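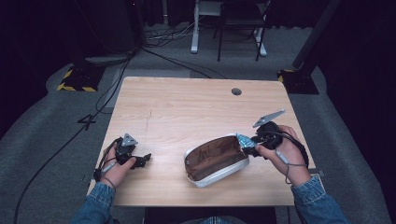

*Two hand-held grippers and an open pouch, Killoseck Annexe.*

**The Mullberg Estimate**

The Equipment Office at Killoseck received the Mullberg request on a Monday in August, shortly before closing. It sought the purchase of 30 pairs of hand-held grippers, with cables, at 1,050 per pair. The column headed "Reason for Purchase" contained two words: small items.

The Office replied that small items had been handled at Killoseck for many years by hand, and asked what had changed. The Annexe invited the Office to attend.

The Assessor was given a chair by the door and a copy of the Ison price list. At the table a pouch lay on its side. One gripper was held back, over the wood. The other had gone into the mouth of the pouch, where something blue and white showed, crumpled, and for a while the Assessor forgot the price list.

"And the Gezer model?" the Assessor asked at length.

"Cheaper by 600," said the operator, without looking up. "We sent it back."

The report was filed the next morning. It recommended 19 pairs in the present year and the remainder when funds allowed. Under "Reason for Purchase" the Assessor struck out the two words, considered the space for some time, and wrote them in again.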